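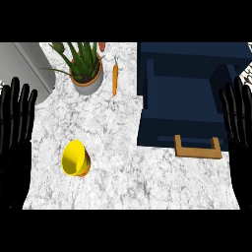
Simulated kitchen counter, operator's view, both hands open. Bowl on its side at lower left.

Cluno Users' Forum > Teleoperation > Demonstration practice

Righting a tipped bowl: one hand or two?

Posted by aaidoo, 2019-02-12

Colleagues are invited to comment on the following matter before our group fixes its written procedure. The task requires the operator to set the yellow bowl upright and then place the carrot in it. We have recorded 90 demonstrations by remote control with gloves. In 18 of these the operator used both hands to right the bowl; in the remainder, the left hand alone. The model trained on the full set hesitates between the two methods and frequently stops with both hands half raised.

My proposal is that the two-handed demonstrations be withdrawn and recorded again with the left hand only.

Araba Aidoo
Jendomus Laboratory

Reply from guerra_support

We would advise against withdrawing them at this stage. Please confirm first whether the starting position of the hands was the same in every recording. At Guerra we require operators to return to an open posture, hands well apart, and to hold it before the first movement.

Reply from m_flaltis

I cannot agree with the original proposal. The open side of the bowl faces up and to the left, and a left hand approaching from the near side must turn the wrist a long way to reach the rim. Several of our own operators found this uncomfortable. The second hand steadies the base and makes the movement shorter. If one method must go, I would keep the two-handed one.

Reply from aaidoo

To guerra_support: the posture was the same throughout, but the holding period was not enforced. That will be corrected.

To m_flaltis: the comfort of operators is a fair concern. However, the right hand has to come across a good deal of open marble to reach the bowl, and is then badly placed for the carrot.

Reply from tern_lab

May I ask whether the aloe is moved between recordings? Our operators disturbed a plant pot in up to 8 attempts per session when reaching for an object beside it. We now treat any such contact as grounds for rejection.

Reply from m_flaltis

Rejection seems excessive. A light touch followed by a correction is useful material for the learner.

Reply from tern_lab

Only where the correction is deliberate. We were unable to define that in writing, and the rule was adopted in November for want of a better one.

Reply from aaidoo

The plant is fixed for the present set. I shall label the two methods separately, train on each, and report the results in this thread. Recordings with contact will be kept and marked.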